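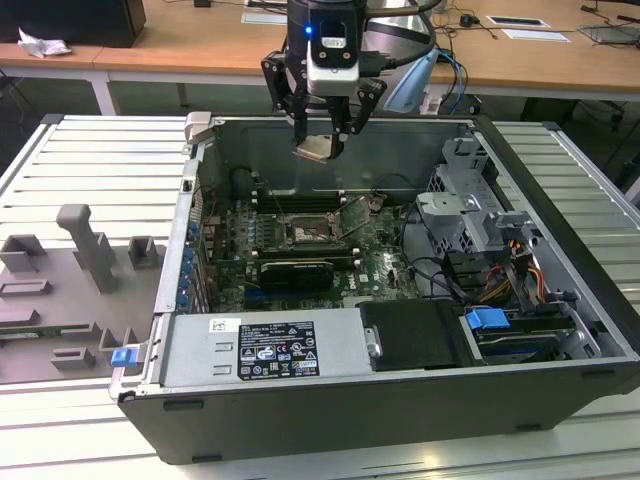 Mon 28 October

Quick one, kettle's on and I've got to be out the door by half past.

So I've given up on buying a new one. New anything, really. Started in the spring with the toaster and it's sort of spread. The rule is simple enough - if it breaks I have to try and mend it first, and if I can't mend it I go without for a month before I'm allowed to spend money. A month without a toaster is fine. A month without a washing machine, not fine. I cheated on that one.

Sondness is not a great place to do this. One hardware shop, shut Wednesdays, and the man in there would much rather sell you a whole new tap than a washer. The good place was always Ilwood, but the bus goes 2 times a day now and the fare's gone up agian. I did go for the sewing machine belt. Took all afternoon. Worth it.

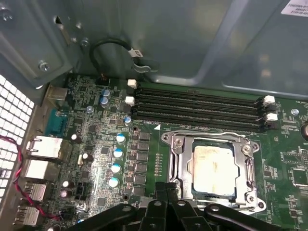 Anyway, money. I've been keeping a list on the back of the cupboard door and so far I've spent £371 on parts, glue, thread, a decent set of screwdrivers, and one lamp I then broke worse. Sounds a lot. But I added up what I'd have spent replacing everything and got to £1,264, and that's with the cheap versions. Even knocking off the washing machine I'm well up.

Other things - my patience is better. Slightly. I've stopped looking at sale emails. Boots resoled, lovely. Coat zip, still stuck, third go this weekend. The blue jumper has more darning than jumper and I wear it to work now, dont care.

Bad bits too. Hall cupboard is full of "might be useful". Cut my thumb on the kettle base. And you do get a bit smug about it, sorry to everyone who's had to hear about the toaster.

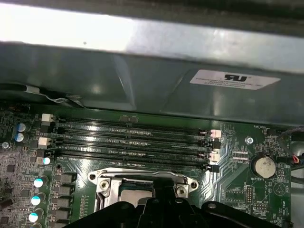 Memory slots and a slightly battered bit of steel.

Plan is to keep going until December and then see. Got to run, bus.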